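Grestcombe Community Kitchen
Progress report to the Prendwood fund, Feb 14, 2019

The steamed bun sessions started in January and are running to plan. The grant has paid for the electric steamers, plates and flour, and we have $400 left for ingredients. Attendance has held at 15 people per session. Dough is made on site and shaped by hand - most people have the pleats after a couple of tries. We steam in small batches and leave space between the buns. 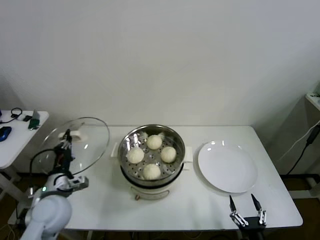 Wyn Samuel wrote after the last session that four to a basket is fine for learning but slow when everyone wants to eat at the same time, and asked if a second tier could be bought for each pot. We have priced these at $27 each through Foulkes and would like to order 2 from the remaining money.

Still to do: print the recipe cards, and move the flour to the dry store at the Pudier end of the building. The filling recipes need one more test - the cabbage one came out too wet. No change to the end date.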